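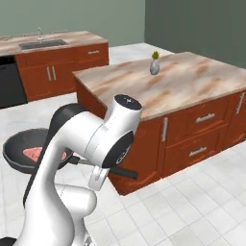

A frying pan held by its handle at a kitchen island. Rendered view.

Pre-Show Walkthrough: Burside Hall
Show: Promivach, with Lovent opening
Completed by: Siyabonga Ndlovu, stage manager
Started 1:15 p.m., main items done before load-in

Mark each line OK, FIX or N/A. Comments go under the line. Anything marked FIX needs a second mark before doors.

STAGE AND DECK

Deck sections locked, legs pinned: OK

Stage edge marked in white tape: FIX, now OK
Tape on the stage left side had lifted. Pulled it up and laid new.

Stairs, handrails, tread strips: OK
Upstage stairs still creak on the second step. Checked the bolts and they are tight. The creak was on the January sheet too.

Drum riser: OK
Wheels locked. Promivach use their own carpet, which is bigger than the riser. Fold the extra to the back, not the front. Their singer stands close to it.

Amp stacks strapped: OK
Two straps on the bass rig. Lovent are bringing combos only.

RIGGING AND LIGHTS

Safety cables on every fixture: OK
Front truss was checked from the lift. One cable on the side light was looped through the handle and not the yoke. Redone.

Motors and chain bags: OK

Haze machine clear of the curtain: FIX, now OK
Moved out from the wall by the width of a road case. Lovent have asked for no haze during their set. Promivach want it on from the changeover.

Strobe notice at the entrance: FIX
Old notice is for a different tour and says strobes in the encore only. Promivach use them in the third song. New one is being printed.

POWER AND CABLES

Distro locked and labeled: OK

Ground fault breakers tested: OK
All tripped and reset on the test button.

Cable ramps: OK
Ramp across the path to the sound desk is missing one end cap. Taped for tonight and added to the order.

Stage power off before the keyboard rig is patched: N/A
Rig arrives later. Whoever patches it should initial here.

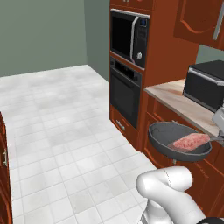 Generator: N/A
House power only for this show. The Visser truck has its own hookup in the alley and should not be run off the stage supply.

SOUND LEVELS

Meter at desk, batteries checked: OK

Earplugs at both bars: OK
Side bar was low. Refilled from the office box.

Side fills aimed away from the front row: FIX, now OK
Stage right box was turned out too far. Promivach play loud on stage — the twin guitars come through the side fills as well as the main PA, so people at the rail on that side get both. Box turned in and brought down before sound check.

HOUSE AND EXITS

Capacity posted: OK
1,402 standing, balcony included. The 3,000 figure on the old poster in the lobby is for the outdoor lot and should come down.

Exit signs lit: OK

Exit doors open fully: FIX, now OK
Door 7 was blocked by merch boxes. Moved to the coat room. Please tell both merch sellers, as the boxes tend to drift back after the first set.

Barricade pinned and level: OK
Leave the gap at stage left open for medics.

Aisle to the sound desk: OK
Keep it at 60 inches. The rope posts get pushed in once the headliner starts, so security should look at it during changeover.

Fire extinguishers in place, tags current: OK

OPEN ITEMS

Strobe notice, entrance.
Keyboard patch initials.
Old lobby poster.
Ramp end cap, on order.

Last look at the house is at 6:30 p.m., with security and the desk. Doors stay shut until the strobe notice is up.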